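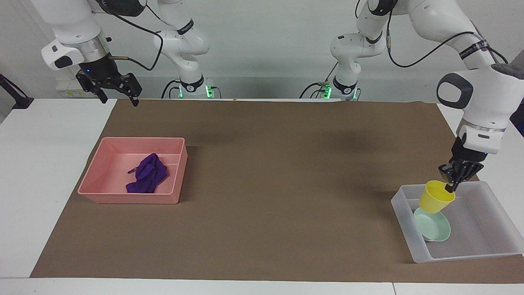

Department of History, Admont College

Most school history departments will tell you that the past comes alive in their classrooms. We have sat in a lot of classrooms and have our doubts. What pupils mainly do with us is read old paper slowly and ask who wrote it, when, and what they stood to gain. Some of them come to like it. A fair number drop the subject at the first chance, and we would sooner say so here than have parents find out at the options evening.

We teach all year groups from 11 to 18. The younger pupils start with the town, mainly so that they can go and look at it. They are usually told at primary school that Admont Bridge was built by monks. We have never found a monk. The earliest mention of the bridge in the county papers is a quarrel over who should mend it, and the people quarrelling were two mill owners. The plaque still says monks.

The college has a few stories of its own. The prospectus used to claim that we were founded 300 years ago. There was certainly a school of sorts in the town at that date, with a master who was paid late and complained about it. Whether it was this school is another matter. It shut, the building became a grain store, and 80 years went by before anyone taught a lesson there again. If a shop closed for that long we would not call it the same shop. The governors have since changed the wording to "a long tradition of learning in Admont", and we can live with that.

Then there is the Aleck Cup, given each May for the best piece of local research. It is named after a boy called Aleck who is supposed to have saved the school records from a fire. The records do have scorch marks. They also have water stains, mouse damage and a ring from a mug, and no fire is mentioned in any newspaper we have read. The cup is a nice cup and we go on giving it out.

Remedios Villanueva has run the department since the old library was turned into offices. She came to us from the archive at Garrido, where she spent years answering letters from people who were sure they were descended from dukes. Her sixth form course on family history begins with the pupils' own family tales, and parents are warned by letter beforehand.

On results: 93 per cent of last year's exam group passed. We are pleased for them, but one good year proves very little, and the group before was weaker with the same teachers and the same books. Please treat any school's figures with care, ours included.

We do not run a trip to the battlefields at present. We do walk the parish boundary in all weathers, and pupils need proper boots.

If you have old letters, rent books or photographs from the town, we would like to see them. We will probably ask awkward questions about them.

Page last checked 2023-10-24

Comments

milllane gran: My grandfather always said it was monks and he lived next to that bridge all his life.

R. Villanueva: Thank you. Did he say where he had heard it? If anything was written down we would be very glad of a copy.

milllane gran: No he just knew.

Tomsdad: Bit harsh on the Cup. My son won it and nobody mentioned mice. He did enjoy the course though.

Former pupil: Is the boundary walk still the one that goes through the sewage works?

R. Villanueva: Round it, these days.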